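Bin Picking With Mixed Objects
Project report, Robotics Project Course
Noemi Leone and Karabo Dlamini

Summary

Our project was to get an industrial arm to pick single objects out of a metal bin when the objects are not all the same kind. We wrote a grasp planner called Puva and tested it against the simple baseline that the course gives to every group. Over the semester we logged 3,085 grasp attempts. Puva succeeded on 2,348 of them. It does well on blocks and round parts and poorly on thin, flat ones. This report explains how the system works, what we tested, and what we would change.

Background

Last year's group worked with one kind of part, a molded plastic plug, and their code assumed a known shape. It matched a model of the plug against the depth image and picked the best match. That works when you know what is in the bin. We wanted something that did not need a model, so that a person could drop in whatever was on the desk.

There are two common ways to do this. One is to look for pairs of edges in the depth image that a two-finger gripper could close on. The other is to train a network on recorded grasps and let it score candidate positions. We started with the first and ended up with a mix. The edge search proposes candidates and a small network ranks them.

Setup

The arm is a KUKA with a two-finger gripper. The bin is clamped to the table. The lab had a standard plastic tote before, but it flexed when the fingers pushed on the floor of it, and the calibration drifted during long runs. Sheet metal solved that and gave us a different problem, described below under Depth data.

The software has four parts:

Omley takes the depth image, removes the bin walls, and fills small holes.
Puva proposes and ranks grasps.
The motion node checks each grasp against the walls and plans the approach.
The logger saves the images, the chosen grasp, and the result.

Karabo wrote Omley and the motion node. Noemi wrote Puva and the logger. We both did test runs, and both of us had to be present when the arm was running in automatic mode, which was the lab rule.

Safety checks took longer than we planned. We set a floor height that the fingertips may not go below, and a speed limit inside the bin. The first version of the floor limit was too careful and made every flat object impossible to pick. We lowered it in small steps, using the teach pendant, until the fingers could get near the metal without touching it.

Test objects

We chose objects that would be hard in different ways. A toy brick is easy to grip but has studs that confuse the edge search. Crumpled foil reflects light in every direction and has no stable shape. A flat pouch lies close to the floor and gives the fingers almost nothing to close on. We also wanted round things, which can roll when the first finger makes contact.

For each run we put a small mix in the bin, spread by hand. We did not try to stack objects in a deep pile. That was in our original proposal and we dropped it after the midterm review on the advice of our instructor.

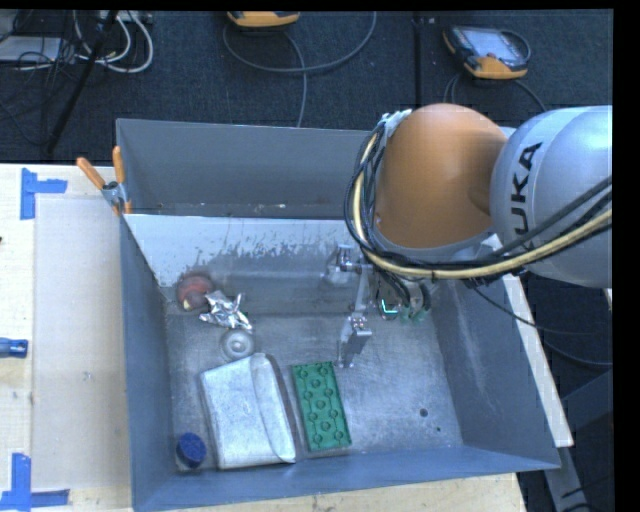 Bonedow Robotics Lab, April

By this point the system could run a full session without one of us stepping in to restart a node. We used the month for the main comparison between Puva and the baseline, and for collecting the last of the training data.

A session went like this. We placed the objects, cleared the area, and started the logger. The arm moved to its look position, took a depth image, and ran the planner. It then approached, closed the fingers, lifted, and moved to the drop position. A grasp counted as a success if the finger gap after lifting was larger than a threshold and the depth image showed a change where the object had been. If only one of the two was true, the logger marked the attempt as unclear and one of us checked it by hand.

The finger gap check alone was not good enough. Foil compresses until the gap is nearly zero, so early on a good foil grasp was logged as a miss. We found this when going through the unclear cases and had to relabel 149 attempts.

Depth data

The metal bin caused most of the trouble here. The walls slope, and light from overhead reflects off the far wall. In the depth image this shows up as missing points or as false points that appear to float above the floor. Puva sometimes proposed a grasp on a floating point, and the fingers closed on air.

Omley deals with this in two steps. It masks out the walls using the known position of the bin, with a margin. It then drops any cluster of points that is too small and has no support under it. The second step helped a lot but it also removes some real objects. Small caps were the worst case. If a cap stood close to a wall, the margin removed part of it and the cluster filter removed the rest, and the planner reported that the bin was clear.

We made the margin narrower on the near wall, where reflections are weaker, and left it wide on the far wall. An object lying right under the far wall is still often missed.

Results

The baseline is an edge search with no ranking. It picks the widest pair of edges that fits the gripper. We gave it 400 attempts on the same kinds of objects, in separate sessions. Those are not part of the Puva total.

Bricks were the best category for both planners. Once the network had seen enough of them it stopped choosing grasps across single studs and went for the long sides. The baseline kept going for the studs to the end.

Round objects were good if the fingers came down centered. When they did not, the object rolled toward a wall and the next attempt was harder. Adding a short pause before closing made no difference. Slowing down the last part of the approach did.

Discs lying flat were mixed. A raised hub in the middle gives the fingers something to hold, and Puva learned to use it in most cases. Discs without a hub were mostly failures.

Foil was better than we expected. It does not matter much where you grip it, as long as the depth image shows it at all.

Pouches were the worst. When a pouch lies flat, the fingers slide over the top. The few successes were on a fold or a corner that stood up a little. We think this needs a different gripper and that more training data would not fix it. A suction cup would probably do the job, and the lab has one made by Zou, but it did not fit our flange and we ran out of time to make an adapter.

Problems and lost time

Cable routing cost us most of a week. The bundle on the arm is stiff, and in some wrist positions it pulled on the gripper enough to shift the fingers. We limited the wrist rotation so that the planner picks the mirrored grasp where it can. Two fingers are symmetric, so almost nothing is lost by doing this.

We also lost one batch of data when the camera mount was bumped and we did not notice until the next session. After that we put tape marks on the table and added a calibration check to the start of every session. The check takes under a minute — we should have had it from the beginning.

What we would do next

The wall margin should depend on the measured reflection and not be a fixed number. The network should get the color image as well as depth, mainly for objects that are nearly flat. The success check should use weight if the arm's own force readings are steady enough, which we did not test.

The code and the relabeled logs are on the course server in the Puva folder. The setup notes list the floor limit and wrist limit we used. Anyone who moves the bin has to measure both again before running in automatic mode.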